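Subject: Re: Left gripper not closing all the way
From: Vernon Simard
Date: 6th November

Réjean Ross wrote:
> Ours has started doing something odd since the Durka update. The left
> gripper reads fully shut while there's still a gap you could post a
> coin through. Right one is fine. Has anybody else had this, or have I
> just got a bad cable? I've swapped the fingers over already.

Hi Réjean, and all,

Yes! Same thing here, and I spent far too long blaming the fingers too. We're on the organiser task at the moment (tiny figures into the compartment box, lid down, latches shut) and you really notice a gap on something that small.
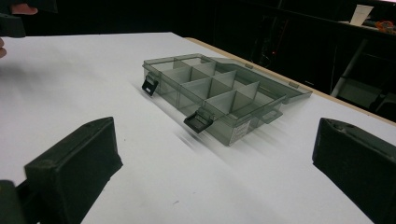

What gave it away was the log. Plistel writes a raw count for each side, and with the left one squeezed shut by hand ours sat at 1,422 when it should be down near nothing. Open it, close it again, same number. So the zero had moved — the cable was innocent, though I did swap it twice before I'd believe that.

I think what happens is that Durka takes its zero at power-up, and if you happen to be holding the trigger a bit when it boots, that's your zero for the rest of the day. The old version in July asked you first. I've asked Sandhu whether they can put the question back and haven't heard anything yet.

The annoying part is that 30 of our recordings went through with the bad zero before I spotted it, and on playback the arm thinks it has hold of the figure when it hasn't. Or it goes the other way and squeezes far too hard, which I like even less — please keep your hands out of the way if you're replaying anything made since the update.

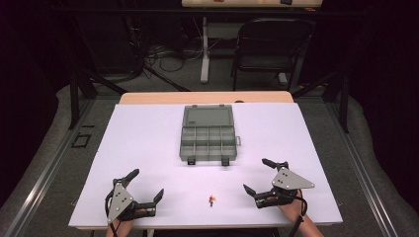 Things to try

Power off, let go of both triggers, count to 10, power on. Then close each side by hand and read the raw count before you record anything. If the left still won't come down, delete the saved offset and do it again (it's in the Plistel settings folder, mine was called left_zero).

Réjean, could you post what your left side reads when shut? I'd love to know if it's near mine or miles off.

Cheers,
Vernon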